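Naylor Two-Hand Teaching Kit, reviewed by Tukby 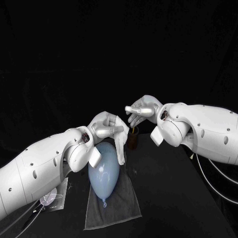
Naylor says anyone can teach a pair of arms by remote control in an afternoon. We doubt it. Our operator needed 246 tries at handling a cloth near a balloon before we had 20 worth keeping.

The gloves track fingers well enough. Force feedback is weak, and with soft things you are mostly guessing by eye. Hand guiding is included too, but only one arm at a time.

In the box: gloves, foot pedal, 3 cables, recording software. Arms and hands sold separately.

Storage limit: 2000 recordings. Next software update promised for December. We'd wait for it.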